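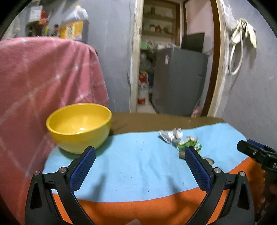

Wrappers to the right, yellow bowl to the left, grippers open. Wednesday's table.

Quick one because I'm beat. The Ritton gripper slipped again. Not the pads, the pads are fine, still nice and grabby. It's the width reading. Squeeze the trigger, fingers close, and the log says they're still open. Didn't catch it until clip 347, so everything before that is suspect and I get to go back thru all of it tonight. Yay.

Started on foil and scraps into the bowl, easy stuff. Sodeo's software never threw a warning. Just kept saving. That's the part that bugs me more than the fault.

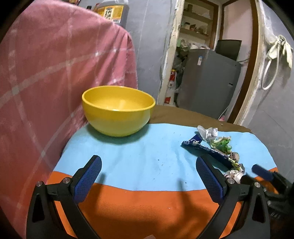
Swapped the cable, no change. Recalibrated 2 times, held for 14 clips and then drifted right back. So probably the encoder, or a screw backing out somewhere I can't see. Durden had the same thing on their older unit in February and ended up replacing teh whole sensor board.

Emailed Ngcobo for a spare. Until it shows up I'm checking the width by hand before every batch, fully open then fully shut, and if the numbers look off I stop. Should of done that from the start.

More when the part gets here.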